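Terminamos em julho a primeira rodada de testes do Genik, nosso método para separar sombra de obstáculo em navegação urbana. Resumo dos resultados nos posts seguintes.

O problema é antigo: com sol baixo, a sombra de um poste no asfalto vira borda forte na imagem, e o planejador freia ou desvia sem motivo.

Treinamos só em simulação. 2.000 quadros de ruas renderizadas, variando a posição do sol e a altura da câmera. Nenhum quadro real entrou no treino.

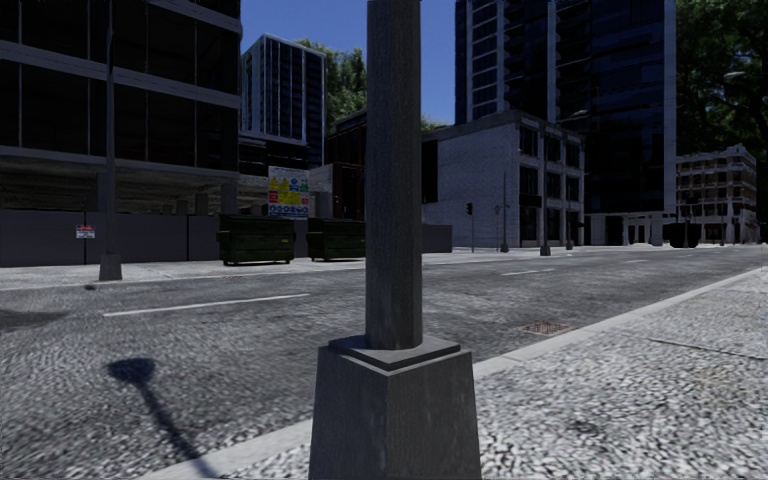
A rede recebe 2 entradas: o quadro e a direção estimada do sol. Com isso ela prevê, por pixel, se a borda tem volume ou se é só diferença de iluminação.

Comparamos com o Skoston, que usa apenas cor e textura. Separamos 299 quadros para teste, com ruas que não aparecem no treino. O Genik marcou menos sombras como obstáculo em todas as faixas de altura do sol.

Onde ainda erra: grelhas de drenagem, remendos escuros no asfalto e sombra de copa de árvore. Na copa o contorno é irregular demais e a direção do sol ajuda pouco.

Rodamos 3 sementes por configuração. A variação entre elas foi pequena — menor que a diferença entre os métodos.

Próximo passo é testar no robô de calçada, com câmera real. Código e pesos saem junto com o relatório.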